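Section 4 of the Iteck bench-top manual covers joining, levelling and finishing. Read section 3 (underframe assembly) first. The underframe must be standing in its final position before any top section is placed on it.

## 4.1 Before you start

The top is supplied as two sections. Each section has one machined edge, protected in transit by a card strip. The other edges are rounded and must face outwards.

Tools required:

- 10 mm open-ended spanner
- 3 mm hex key (supplied)
- spirit level, at least as long as one section
- straight edge
- soft cloth and masking tape

**Caution:** Two people are needed to lift each section. Do not drag a section across the underframe. The adjusting pads will be torn off their studs.

Leave both sections unwrapped in the room overnight before joining them. In January, or in any unheated building, allow a second night. A section brought straight in from a cold van can move after the connectors are tightened, and the joint will then have to be slackened and set again.

## 4.2 Placing the sections

1. Remove the card strip from each machined edge. Wipe the edge with a dry cloth.
2. Turn all adjusting pads fully down.
3. Lift the first section on to the rear half of the underframe, machined edge towards the middle.
4. Engage the locating pegs. Press down over each peg until the section sits on the pads.
5. Lift the second section on to the front half and leave a gap wide enough for a hand.
6. Fit the draw connectors loosely into the pockets on the underside. The heads must face the access side.
7. Push the front section back until the machined edges touch along their whole length.

**Note:** Do not use glue in the joint. The connectors are designed to be released if the bench is moved. A glued joint is not covered by the guarantee.

## 4.3 Levelling and closing the joint

1. Place the spirit level across the rear section, then along it. Raise the pads as needed with the spanner.
2. Repeat for the front section.
3. Lay the straight edge across the joint at one end. If light shows under it, raise the lower section at the nearest pad by a quarter turn and check again.
4. Work along the joint to the other end in the same way.
5. Tighten the draw connectors by hand, starting at the centre and working outwards.
6. Tighten each connector a further half turn with the hex key, in the same order.
7. Check with the straight edge again. Tightening often lifts one side slightly. Slacken the connector nearest the step, correct the pad, and retighten.

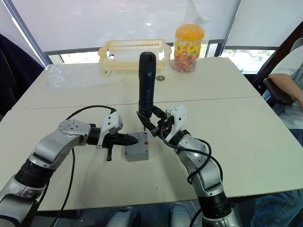 Joint quality is judged by touch and by the straight edge. Draw a fingernail across the joint in both directions at several points; it should not catch. Appearance is a less reliable guide, particularly with the lighter finishes. On a pale cream top the line between the sections remains faintly visible after correct fitting, and this is not a fault. A dark line that widens towards one end does indicate a fault, normally a connector that has been tightened out of order. Return to step 5 and begin again from the centre.

**Caution:** Do not plane, sand or scrape the joint to remove a step. The surface layer is thin and cannot be repaired on site.

## 4.4 Sealing (optional)

Sealing is recommended where liquids are used on the bench. Use Darard clear joint wax or the equivalent supplied by the dealer. Silicone must not be used on this top, as it stops later coats of wax from bonding.

1. Mask both sides of the joint, leaving a strip 2 mm wide exposed.
2. Warm the wax stick in the hand until the tip softens.
3. Rub the stick along the joint in one direction only.
4. Leave for 19 minutes. Remove the tape while the wax is still slightly soft.
5. Buff with the cloth, along the joint and not across it.

Keep the bench clear until the following day. Renew the wax when water no longer beads on the line.

## 4.5 Fixing the top to the underframe

Fix the top only after the joint has been accepted. Insert the short screws from below through the slotted brackets. The slots allow for seasonal movement, so each screw should be at the middle of its slot. Tighten until the washer stops turning by hand, then stop.

**Note:** The long screws in the same bag are for the Nutadness rear upstand (section 6). Used here, they will come through the surface.

## 4.6 Faults

| Fault | Likely cause | Action |
|---|---|---|
| Gap at one end | Connectors tightened from the end | Slacken all, repeat 4.3 from step 5 |
| Step along whole joint | One section set low | Raise pads evenly, recheck |
| Top rocks | Pad not touching | Lower that pad until it grips |
| Connector turns without biting | Head facing the wrong way | Remove and refit |
| Wax turns white | Damp in joint | Scrape out with a plastic blade, dry, reapply |

Replacement connectors and pads are stocked by Mac an tSaoi. Quote the finish code on the underside of the rear section when ordering. Pads from the earlier round-leg underframe have a different thread and will not fit.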